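What Is a Game Patch?

You sit down after school on Tuesday, turn on the console, and your game won't start. A bar creeps across the screen instead. The game is getting a patch.

A patch is a small bundle of changes that the people who made a game send out after it goes on sale. The name comes from clothes. If your jeans have a hole in the knee, you sew a patch over it and keep the jeans.

Why do games need fixing?

Games are made of code, a long list of instructions for the computer. When an instruction is wrong, you get a bug. In the racing game Ginamix, a bug let karts drive straight through one wall on the third track. The patch that closed the wall changed 23 lines of code. 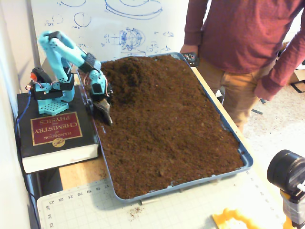

A blue robot arm with its gripper in the soil.

Not every patch fixes a bug. Some change the rules a little. Say one kart is much faster than the others. Soon everyone picks it, and races get dull. The makers might lower its top speed. Players call this a "nerf." Making something stronger is a "buff."

Who finds the bugs?

Testers do. Aldo Lombardi tests games at a studio called Iltis. Before Ginamix came out, he wrote 456 bug reports. For each one he had to write down what he did, what happened, and what should have happened.

Players find bugs as well — there are many more of them than there are testers, and they try strange things.

Can you skip a patch?

If you play alone, often you can. If you play online, usually you can't. Everyone in the race needs the same version, or the karts would not match up.

Words to know

Bug: a mistake in a game's code.
Buff: a change that makes something stronger.
Nerf: a change that makes something weaker.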